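Keeping Dark Clothes Dark

My mother-in-law washed everything navy inside out, and for years I thought it was fussiness (I never said so, of course!). Then I tried it on my own sweatshirts and the color stayed put all winter. Cool water, a short cycle, and go easy on the soap.

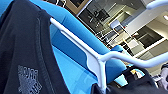
For lint, a barely damp rubber glove beats any sticky roller I've bought. Stroke one way only, and shake the glove out over the trash as you go.

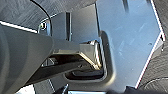
Drying is where most of the fading happens at my house, so I hang dark things in the shade - never on the sunny side of the porch. While they drip I wipe down the washer lid with a splash of vinegar on a soft cloth. It does nicely on any polished metal too, the mirror-bright kind that shows faint streaks and smudges. Buff it dry and go have your coffee.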